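Stallaton
21 January 2018

Viner brings printed table linen to the kitchen range

Viner, the Stallaton household textiles firm, has added a line of printed tablecloths to its kitchen and dining range. The cloths go on sale today in the Stallaton shop and by post. They come in three lengths, with a plain set of napkins sold separately.

The new line is called Drarkima. It was drawn by Sze-wing Wu, who joined Viner as a pattern designer in July and has worked on the firm's tea towels and oven gloves before this. It is her first full set of designs for the table.

The patterns are geometric and run in bands over an off-white ground. Zigzags, chevrons, dots and striped triangles are used side by side, mostly in grey and a brownish grey, with green brought in for some of the triangles and for a band of hatched blocks. Small crosses, like the crosses in a sampler, mark the change from one part of the pattern to the next.

"I wanted a cloth you could leave on all week," said Sze-wing Wu. "A lot of printed cloths are made to be looked at before anyone sits down. Then the plates go on and you lose the middle of the pattern. With bands you can cover up half the table and there is still something going on at your end of it."

She made the first drawings on squared paper at her own kitchen table and moved the bands about with scissors and tape. The green was added late. Early samples had no colour in them apart from the greys, and the shop staff thought they looked cold next to white china.

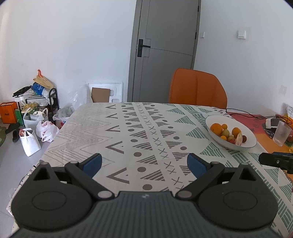 Viner tried the samples out with ordinary table things, mainly fruit bowls, bread boards and everyday plates. Oranges and other citrus fruit were found to sit well against the greys, and the shop will have fruit on its display tables for the first weeks of the sale. Plain white dishes are the easiest match. Patterned plates can be used too, although the firm suggests keeping to one or two colours.

The cloths are pure cotton and can be washed at home at 40 degrees. They should be ironed on the back while still slightly damp. Some shrinkage is to be expected in the first wash, and the stated sizes allow for it. The hems are turned twice and stitched by machine, with mitred corners.

Customers who are not sure which size to buy should measure the table top and add the overhang they want at each side. The shop can advise on this and keeps one cloth of each length unfolded for people to look at. Extending tables should be measured at the length they are used most often.

The cloths were tested in 33 homes before the final order was placed. Households were asked to use them for 14 days at normal meals and send them back unwashed, so that the firm could see how they had worn and where the stains fell. As a result the hem was made wider and the shortest cloth was lengthened a little. Two of the households asked to keep theirs and were allowed to.

The first printing is of 2,717 cloths. A second printing will be decided on when the firm has seen which lengths sell. Napkins are in plain grey or plain green and come in packs of four.

Almost 100 of the longest cloths have been set aside for customers who put their names down at the shop before Christmas. These can be collected from the counter with the reservation slip. Any that have not been picked up by the end of next month will go back on general sale.

The printing was done by Ho, which also prints Viner's tea towels. Offcuts from the cloths are being made into pot holders and drawstring bread bags, and these will be in the shop later in the year.

Drarkima cloths can be returned unused and in their wrapping, under the same terms as the rest of the Viner range. Fabric swatches are free and can be asked for at the counter or by letter.

Notes for editors

Viner makes and sells household textiles for the kitchen and dining room, including tea towels, aprons, oven gloves and table linen.

Sample cloths may be borrowed for photography. Please ask the Viner press desk in Stallaton, saying which length is needed and for how long.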